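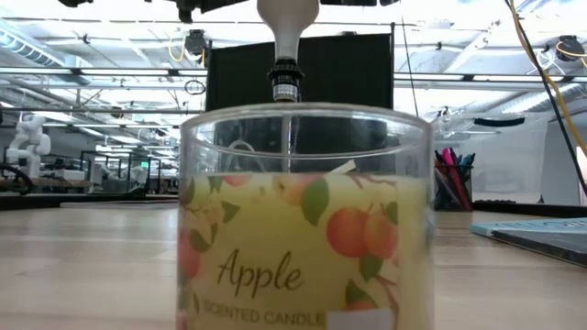

An apple scented candle in a glass jar.

Treltano's autumn makers' market returns in October with its biggest lineup yet

TRELTANO – The Spanos Hall makers' market is coming back this October, and it has grown again! A total of 254 makers applied for a table this year, up from 40 when the market started, and the organizers have opened the upstairs gallery to fit more of them in.

Shoppers will find candles, soap, pottery, knitwear, jam and honey, much of it made within 20 miles of the hall. Doors open at 9 a.m. and entry is free.

"We had people lined up past the bakery last year, in the rain, and they were still cheerful when they got inside," said market director Adelino Sampaio. "I can't wait to see what everyone brings – the applications were a joy to read."

New this year is a beginners' corner run by Plana, the craft school on Grirach Street, where visitors can try wick setting, simple weaving and block printing. Sessions last 40 minutes and children are welcome with an adult. Places can be booked at the hall desk from September.

The cafe will serve soup and cider all day, and the 311 bus stops right outside the main entrance.

Makers still hoping for a table can ask to join the waiting list at the hall desk.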